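The first thing I learned about teaching a robot is that you should go to the loo beforehand. Once you've got the controls in your hands and the arm is halfway to something, you really don't want to put it all down and lose your place. I found this out at about the forty-minute mark of my first morning at Storden, and I was too proud to say anything.

I'd gone up on the train in January with a notebook, a packet of ginger biscuits and very little idea of what I was letting myself in for. Storden is a small outfit on the edge of Prirmont, above a tile showroom, and what they do all day is show robot arms how to do things. They don't write out instructions, or not many. A person does the job by remote control while the computer keeps a record of every twitch, and then they do it again, and again, and eventually a program called Fitine chews through the lot and has a go by itself.

I'd pictured sparks and yellow machinery. I got a desk, a swivel chair and a pair of handles on springs, rather like the grips off a child's scooter. Squeeze the right one and the gripper closes. Twist your wrist and the arm's wrist twists too, a tiny beat behind you, which is thrilling for a minute and then oddly tiring. Beginners start in simulation, where you can drive the thing straight through the floor and all it costs you is a bit of dignity (I did, twice).

Kristine Samonte had the job of looking after me. She set up the view I'd be starting from, told me to breathe out before every move, and rolled her chair back to give me room. 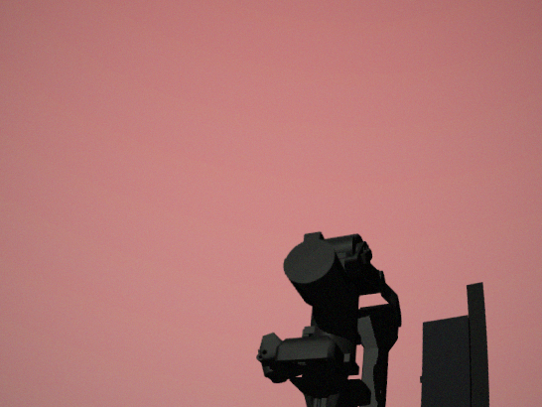

Pink, a dark arm and a dark upright structure: a view from the simulator at Storden.

It's a peculiar sort of place to spend a morning, the simulator. There's no smell and no draught. On the real rigs you can hear the motors whine when you ask too much of them, and you back off without thinking. In the simulator I had only my eyes, and my eyes turned out to be rubbish at judging how far away anything was. I kept closing the gripper on thin air, a good inch short, with enormous confidence.

"You're reaching like you're afraid of it," Kristine told me. "Go past where you think it is, then come back."

That helped. So did switching to the close-up view, with the gripper's own fingers poking up at the bottom, because suddenly I could line things up the way you'd line up a fork and a pea. Each go is called a demonstration, or a demo if you've been there longer than an hour, and a batch is 21 of them. I assumed this was a number with deep mathematical meaning. Kristine said it was how many you could fit in before people started wanting tea.

My first batch was dreadful. Of the 21, they kept 12, and I suspect somebody was being kind. The others were binned for what's known in the trade as dithering: you come in, you stop, you wobble, you change your mind, you come in again from the left. A human watching would shrug and ignore all that. Fitine doesn't. It copies the wobble too, quite faithfully, because as far as it knows the wobble is part of the job. There was a spell last June, I was told, when everything the office arm did began with a little sideways sniff, and they traced it back to one chap who always scratched his elbow before starting.

I loved that. I thought about it all the way through lunch (cheese and pickle, from the garage over the road) and wondered which of my own habits would end up in there. I tap things before I lift them. I do it with mugs and I do it with parcels, and I'm fairly sure I did it all morning.

After lunch they moved me on to something fiddlier, with more bits and pieces about and a loud checked cloth underneath. The cloth is there on purpose. If the arm only ever practises over plain backgrounds it can go to pieces the first time it meets a busy one, so the colours and the lighting get swapped about between batches. On some settings it was so gloomy that the shadows were as hard to read as the objects, and I had to lean right in towards the screen with my nose practically on the glass.

What you're after is getting the two fingers either side of the thing, squarely, before you even think about squeezing. It sounds like nothing. Try it through a screen, with handles on springs and a headful of pickle. 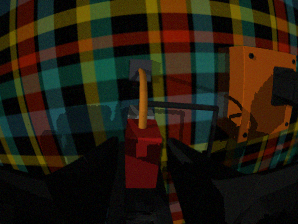
Ximena Sepúlveda said that the squeeze was the least interesting part, and that she could tell a good teacher from the second before it. Slow hands were fine by her, she said, and so were plain mistakes, so long as you put them right in one clean move. What she couldn't use was somebody showing off. She'd had people come in who were marvellous at video games and whizzed through a batch in no time, and the arm learned to whizz as well, and then it went on a real table and knocked everything on the floor.

I asked how many demos it takes before Fitine can manage a job alone. For a simple pick-up, she reckoned 525, from several different people so that no one person's quirks take over. For the long job they're working towards, which they call Lagman and were a bit cagey about, they already have nearly 3,000 and it still gets muddled near the end.

There's another way of doing it, which I preferred. In the back room they have a real arm that you can take hold of and move yourself. You press a button, it goes limp, and you lead it through the job by the wrist as if you were teaching somebody's uncle to waltz. It's heavier than it looks! But I could feel when I'd gone wrong, and I stopped overthinking the distances altogether. The snag is that it's slow to set up, you get in the way of your own view, and after a few goes your shoulder starts to complain. Most of the teaching still happens at the desk with the scooter handles.

By the end of the afternoon I'd done three more batches and the dithering had mostly gone. Kristine let me watch Fitine try a simple pick-up after it had been given my demos along with everyone else's. The arm came down, a little past the spot and back again, just as I'd been taught. Then it paused and gave the thing a tap.

I ate the last of the ginger biscuits on the train home, and I tapped the packet first.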